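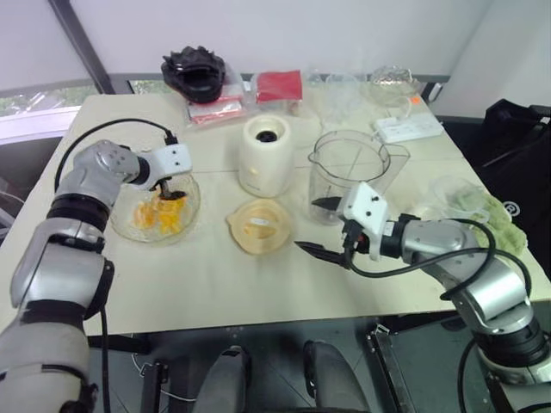

Flokska wrote back that a written rule is only worth having if the person on shift can repeat it without looking it up, and that our sheet currently runs to 18 of them. Fair enough! I counted again over my tea and they're right, so this entry is me trying to boil the thing down before the Toft visit.

15th June
Bench notes, food prep cell

First one, and it stays at the top: blender base unplugged at the wall while the arms are live and anyone is loading or tidying. I mean out of the socket, with the plug lying where you can see it. We let "switched off" count until now and I don't like it. The base goes live only when everyone is back behind the tape, and whoever calls it says it out loud.

Second - fingers. Anything that's been in the fruit gets wiped before it touches the jar, and wiped again with the food-safe stuff at the end of the run. Mango is a pain for this, it creeps into the joints and goes tacky (ask me how I know). I'd like spare fingers in the drawer so we can swap and wash properly. Price asked, no answer yet.

Third, glass. I've gone back and forth on this. Brilia only allow plastic bowls near their arms, full stop, and we still use glass because the arms cope with the weight better. If we keep it, the grip force limit gets checked before each session and written in the log with initials. One chip and the whole batch goes in the bin, paper included.

Speed cap stays at 40 per cent in shared mode. I had a go at arguing for more and lost, fine.

Still open:
- is nothing we cut up ever eaten, or only after sign-off? The sheet says both, on different pages
- power strip on the table: I want it off and fixed to the wall, well away from juice
- cable loops on the wrists, how much slack is too much? Zerko use a hand's width, which depends rather a lot on the hand

Got it down to 11 rules, and two of those could be one. I'll print it big and put it by the door, and the old sheet comes down the same day so we don't end up with both again.

Recent entries
Emergency stop test, both sides
Wiping down: what we use and where it lives
Tape on the floor, second go
Notes from the October audit

Workshop notebook - questions to the bench phone, ext. 1615 - Back to top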